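Cuaderno del taller de tintes: la jarapa y el baño de nogal
Kaja Paju | agosto
Lectura: 3 min
Imprimir | Enviar por correo 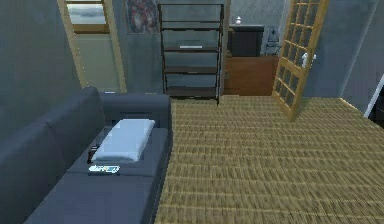 Retomo las pruebas de nogal donde las dejamos, con la lana de Sisay, que me sigue pareciendo una maravilla (un poco grasa, eso sí, y hay que lavarla con paciencia). El baño 11 salió demasiado oscuro, casi café. Lo que busco es ese tostado de la alfombra grande junto al sofá gris, paja y marrón claro mezclados, con el tejido de cesta bien apretado, que a mí me alegra una habitación entera. Con 1.000 g de lana y media dosis de cáscara creo que nos acercamos.

He dejado tres madejas en alumbre hasta mañana, en el cubo de la tapa rota. ¡No las mováis, por favor! El mordiente de Sterkia se está acabando y quiero comparar antes de pedir más. Queda pendiente probar la urdimbre de lino en el telar pequeño y apuntar el peso en seco.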